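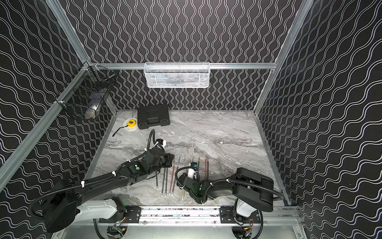 3 Apr 2020 – audio drift, capture settings, episode edits

Started at seven with the Gresum footage. The drift between game audio and commentary is still there. Over a full session it comes to 187 milliseconds, measured from the clap at the start to the clap at the end. In a 2 minute clip you would not notice it. In a full episode the jokes land before the thing on screen that caused them.

Checked the sample rates again. The recorder is set to 48 kHz and the project is set to 48 kHz. The headset mic was at 44.1, set by the system and not by me, and was being converted on the fly. Changed it, rebooted, recorded a test of the menu music with a metronome under it. Drift after the test was too small to read off the waveform. I will call it fixed when it holds up over a whole evening.

The second problem is variable frame rate. The recorder drops frames when Trinaven loads a new zone and the editor then guesses at the timing. Converting everything to constant frame rate before import takes some 40 minutes per session and fills the drive. Doing it anyway.

Valter Prata sent his commentary track for episode six. Level is fine, but he has the noise gate set too high and it clips the first consonant off most sentences. Asked him to send the raw file with the gate off. He still has it from November's template, so the earlier episodes probably have the same fault. I am not going back to fix those.

Cut list for episode six:
Intro, trimmed to 12 seconds.
The Istanham bridge run, both attempts.
Inventory talk removed, except the part where Špela Yordanov sells the wrong shield.
Boss fight, full length, no music under it.
End card.

Špela wants a longer intro with the old voice in it, the announcer one. The comments do ask for it. I recorded three takes after lunch and kept the second. The voice sits badly with the compressor at 4:1, it gets a rasp near 3 kHz, so I dropped the ratio to 2.5:1 and cut a narrow band there.

Channel numbers, for the record: 1319 subscribers, 389 views on episode five. Average watch time fell off at the inventory section, same as episode four. Hence the cut.

Export ran from 4:10 to 5:35. Watched it through once on the laptop and once on the phone. One flash frame at the join before the boss fight – fixed, exported again. Upload is slow tonight, so it is going up unlisted and I will switch it over in the morning.

To do: rename the Vidmar session files, they all have the same title. Order a second drive.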